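Daly Street Pantry: Dry Goods Shelf Project
Progress report to the Zillier Fund, covering work through April

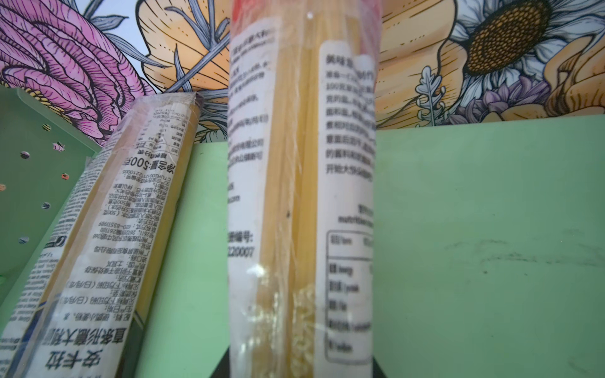
The grant was for $4000, to be spent on stocking and reorganizing the dry goods side of the pantry. As of the end of April we have spent a little over half of it. Most of that went to pasta, rice and canned tomatoes, and the rest to shelving.

Stock

Pasta is still the item households ask for first. We had planned to buy all of it from Danard, but their price on case lots went up in the spring and we split the order with a smaller importer. The imported spaghetti comes in sealed clear bags with the labels mostly in Chinese. Some of the panel is in English — the nutrition table has protein, fat, carbohydrate and sodium marked — but the cooking directions are not. Virgilio Ocampo has written a half-page card with cooking time and water amounts, and it goes in the bag with each package. He is doing a Spanish version next.

We have given out more than 600 packages of long pasta in the reporting period. Short pasta moved slower than expected and we will cut the next order.

Shelving and storage

Long packages do not stack well. On the old wire shelves they slid forward and ended up on the floor, and we lost some to split seals. Kieran Mac Suibhne tried standing them upright in narrow bins, which holds them better and lets people read the labels without picking everything up. Seven bins are in use on the lower shelf. Packages left leaning at the end of a row still tip over when the bin is less than half full, so we are adding dividers.

The Celtano shelving units arrived with two uprights missing. Replacements came three weeks later. Both units are now bolted to the wall and loaded. The back corner by the sink stays empty until the pipe is repaired.

Changes from the proposal

We asked for money for a label printer and have not bought one. Handwritten cards are working and we would like to move that amount, $220, to flour and cooking oil. Please let us know if this needs a formal amendment.

Next period

Dividers for the pasta bins. Second order of rice. Shelf check every two weeks, with dates written on the front of each bin. Dezső Bodnár will send receipts separately.

Submitted by Malachy Tierney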